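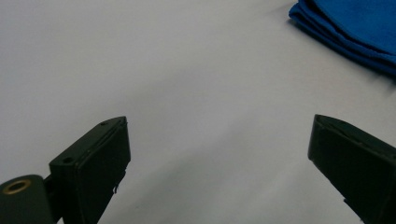

Radgate at Raleck, film notes. Watched the whole thing back with the sound off. Thread, mostly on the run game and third down.

4 min read

Starting with the front. Radgate came out in an odd look on early downs, nose head-up on the center, both ends in a 4-technique. Raleck had shown almost nothing but inside zone on tape, so the plan was to clog the A gaps and let the linebackers run free.

Raleck answered on the second series. They went to pin-and-pull with the tight end blocking down and the guard and center out in space. Radgate's ends were too tight to set the edge, and the outside backer kept getting logged by the tight end.

Radgate didn't adjust until after halftime. They widened the end to a 5 on the tight end side and walked the safety down late. The same call that had been getting the corner in the first half was getting strung out to the sideline.

The cost was in the middle. With the safety down they were in single-high for most of the third quarter, and Raleck started throwing the glance route behind the backers. Same concept both sides, quarterback reading the safety's first step.

Third down. Raleck's protection is a half slide with the back responsible for the first threat off the other edge. Radgate brought a simulated pressure -- four rushers, one of them the nickel, with the weak end dropping under the slot. The slide went to the end who dropped.

The back has to come across and pick up the nickel there. Twice he checked the A gap first and was late. Both of those are on the back, in my charting. The third sack is on the quarterback, who had the hot throw and held it.

I would have run it more often. By my count they called it six times all night and played base coverage behind a straight rush on most of the other third-and-longs. Pass rush in those reps was poor. No stunts, no games, ends running past the quarterback's depth.

Doucet Field plays short at the north end, with the wall close behind the end line. You can see receivers gear down on the back-shoulder fades down there. Raleck stopped calling them at that end after the first quarter and went to rub routes from a bunch. Home team knows its own building.

Special teams. Radgate's punter was directional all night and it worked except for the one that drifted back inside the numbers. Coverage lanes were fine on that return. The ball was outside the call and the gunner on that side had already committed to the boundary.

Kickoffs: Raleck is still lining up its deep men too close together. The ball into the corner is there every time and Radgate kicked it down the middle.

Clock. Radgate had the ball late in the half with two timeouts and let the play clock run under ten before each of the first three snaps. If the aim was to get out of the half, run it. If the aim was points, use a timeout after the first completion. They did some of each and punted.

Paid crowd was announced as 1617, and it looked like more on the visitors' side. Some 600 of those seats are the temporary bleachers, which go away in the spring.

Correction to the third-down post: the nickel pressure went against 2x2, and I had one of the reps down as trips. Charting sheet on Pliltico is fixed.

Next week's opponent runs a lot of the same pin-and-pull, out of two tight ends. I'll be looking at where Radgate puts that end on the first snap.

7 September 2025

Contact | © 2025 | Back to top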